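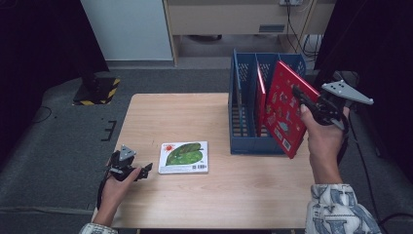

The Hundavo activity table was purchased for the children's reading room of the Wutley Public Library in March and has been in daily use there for two months. This review is intended for branch managers who are considering the same model. The table has a light wood-grain top in a pale beige, a finish that suits most reading rooms and does not compete with what is placed on it. A small square board book with a green leaf and a red-orange sun on its white cover stands out clearly against it, and younger children are quick to find a title left lying there.

Assembly

The table arrives in one carton with the legs packed separately. Two members of staff completed assembly in 14 minutes with the wrench supplied. The printed instructions are clear, although the diagram for the corner brackets shows them reversed. Ulla Kristiansen of the children's department has reported the error to the distributor, Mastari, and a corrected sheet has been promised.

Surface and cleaning

The top was wiped each evening with a damp cloth and mild soap. Washable marker came away without difficulty. Crayon required a second pass, and glue had to be left to dry before it could be lifted with a plastic scraper. Staff should not use abrasive pads.
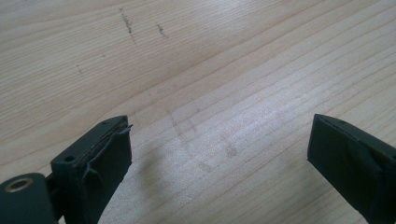 A cup of water left standing overnight produced a faint ring, which faded within the week. The manufacturer recommends felt pads under heavy objects such as globes or book bins, and the branch has followed this advice.

Stability and height

The table does not rock on carpet. On the tile floor of the craft area it moved when children leaned against one side, and rubber feet had to be ordered at additional cost. These ought to be included at this price. The single fixed height is comfortable for children of preschool age but low for those in second grade and above. The Šimek table previously used in the same room had adjustable legs, and several parents have asked for its return.

Noise

Wooden blocks dropped on the top are loud. Branches with an open floor plan may wish to place the table away from study seating.

Recommendation

The Hundavo table is approved for purchase by branches with carpeted children's areas. Branches with hard floors should include the rubber feet in the original order. Requests should be sent to Baltasar Bravo in the purchasing office.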